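Kids keep asking me about the Mösli so ok, quick version. Grab a snack.

## What is it?

The Mösli is a computer program. You get a whole robot in it, with two arms, plus rooms for it to move about in. All pretend, all on the screen. It's made by a small company called Stomitz and we've been trying it out at the Sorkunley library club since April.

No real robot in the box. Some kids were sad about that. Fair enough.

## Why practice in a pretend house?

Think about learning to ride a bike. You fall off. Now think about a robot the size of a grown-up learning to open a door. Bonk. Scratched door, bent fingers, big bill.

In a simulator (say it SIM-you-lay-ter) a bonk costs nothing. Press reset, go again. One kid in our club pressed reset 20 times before lunch and was still smiling.

## How does it work?

The computer keeps a list of everything in the room. How big. How heavy. Which way it swings. When the robot's hand pushes on something, the computer does the math really fast and works out what should move.

Then it draws the picture again. And again. Lots of times every second, so it looks smooth.

The robot's hands are called grippers. Not like your hand, no thumb, just a couple of stubby fingers that pinch. Try opening a door at home with only two fingers. Go on. Harder then you thought?

## Doors are tricky!

A door job has 3 parts:

- get a gripper next to the handle
- hold on
- move so the door swings and doesn't hit you

The last one gets everybody. The robot has a big body and it can't just hop out of the way.

## What we liked

- Rooms to explore, with furniture and pictures on the walls
- You can look out from the robot's own spot, down past its arms
- Reset is one button. Big one.

## What we didnt like

- The view can tip over sideways and then you feel a bit seasick
- The help pages are for grown-ups. Long words
- Loading takes around 5 minutes on our old laptops

Nadja Hofstetter runs the club and she says it's best for ages 11 and up. Younger is fine if somebody sits with you for the first go.

## Words to know

**Simulator** – a pretend place inside a computer that follows rules like the real world

**Gripper** – a robot's hand

**Reset** – put everything back and start over

## Try one yourself

Start with the house called Cukevby. Pick the door job, drive up slowly, and bring the right gripper in close to the handle before you try to pinch anything.

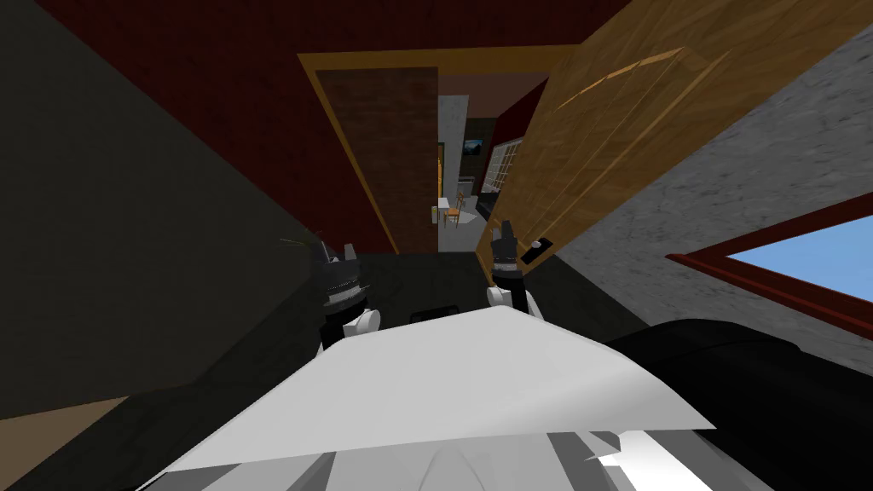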